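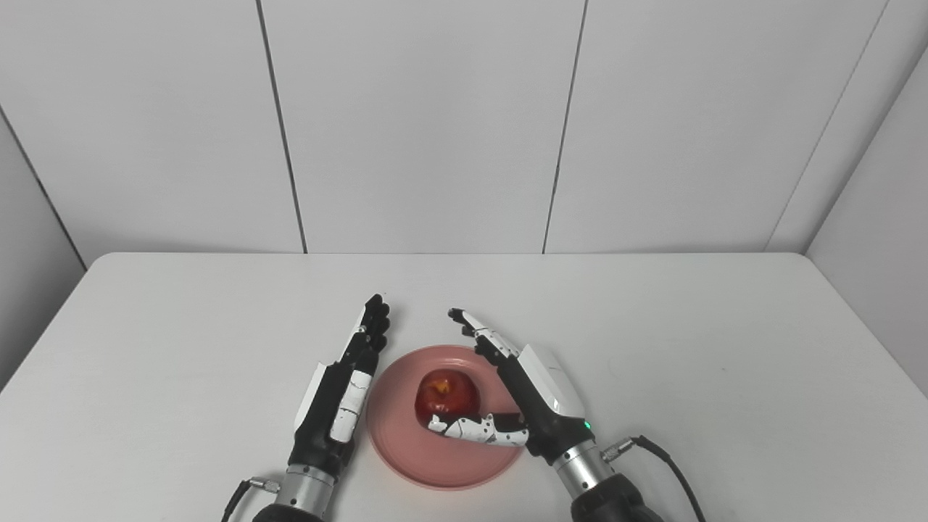
Questions about our hand comparison

Why do you test the Drillov and Ulus controllers with fruit?
We compare controllers on the same pair of five-minute tasks every time, and fruit is cheap to replace. Our standard set is one apple and one round plate, pink in our case, so that the camera separates it easily from the white table. Each controller gets 50 attempts.

How do you score a grasp?
A grasp counts if the apple stays in the hand for 4 seconds away from the plate. We also write down which fingers touch the fruit – two controllers can have the same score and hold it very differently. 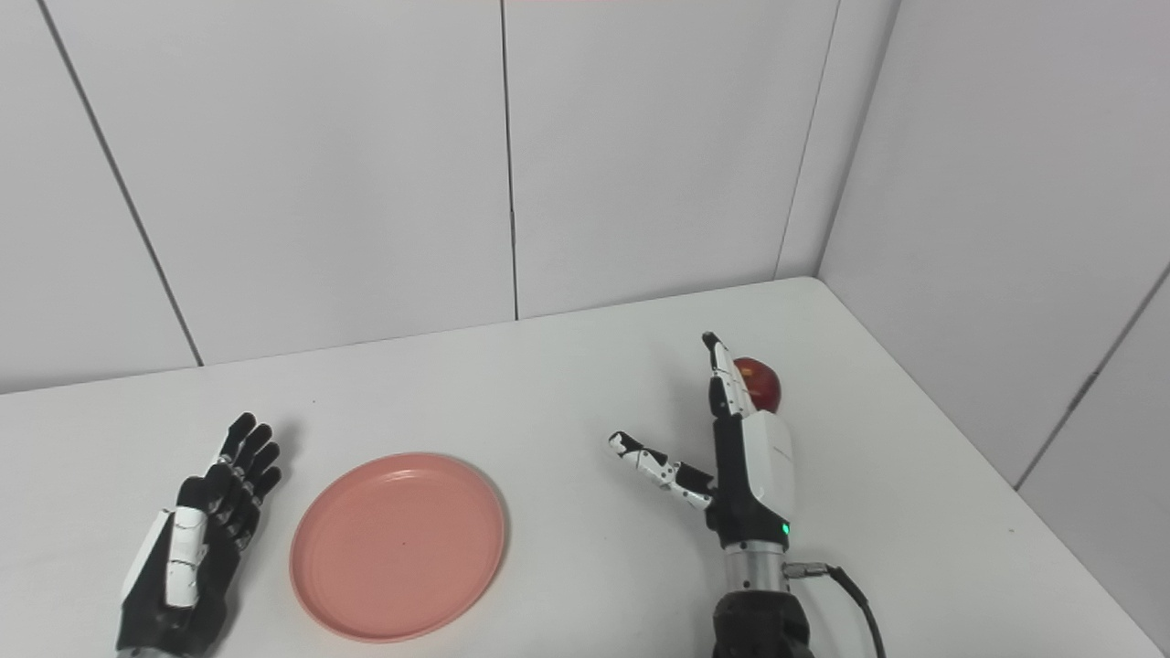

Do you use both hands?
The right hand does the grasping in this series. The left hand stays open near the plate, and its motors remain on.

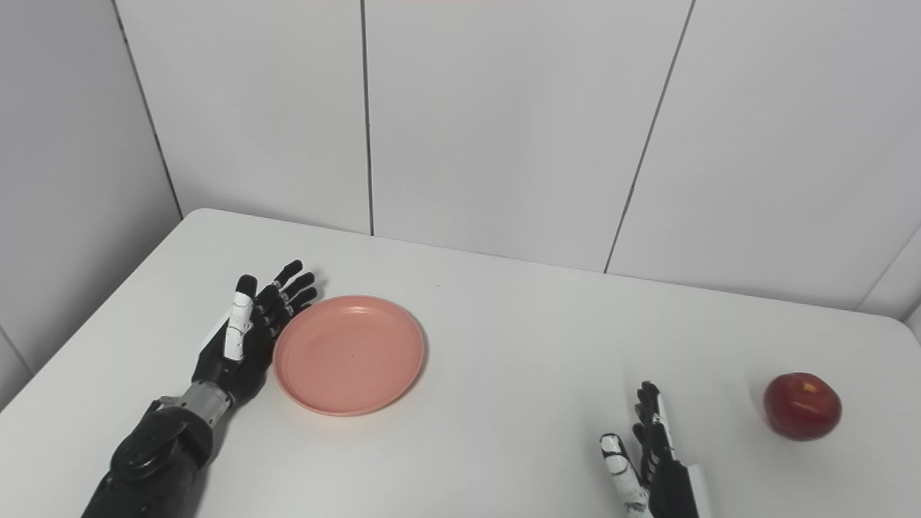
Answers by Liya Degefa, checked by Iddrisu Sowah
Last changed in January

What happens when the apple ends on the table?
The attempt is closed as a miss, also when the controller could perhaps recover. In the first round Ulus had 27 misses, most of them from closing the thumb too early. We don't move the fruit by hand before the log is saved.

Can I get the raw logs?
Yes, please write to Ama Tsikata. The logs contain joint positions, motor current and the head camera video. For Drillov there are 76 files, because we repeated the part with the slower thumb
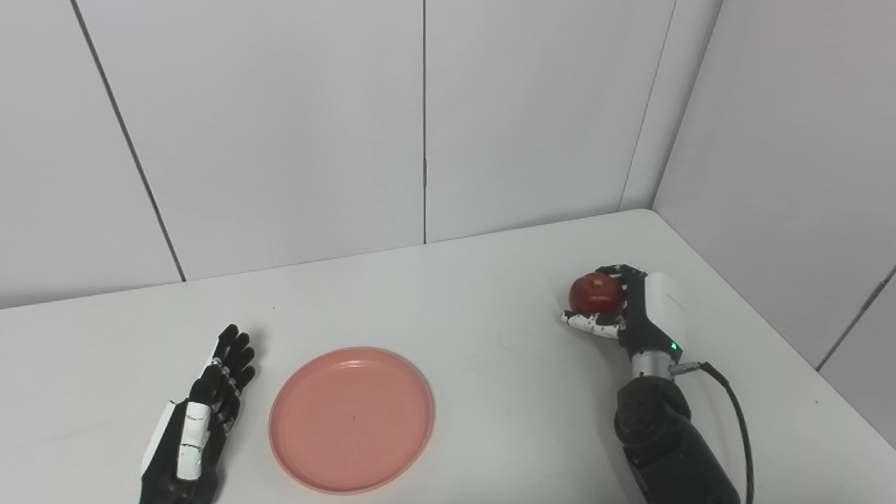
and kept the old files next to the new ones. Please use only those with "b" in the name if you want to compare with our table.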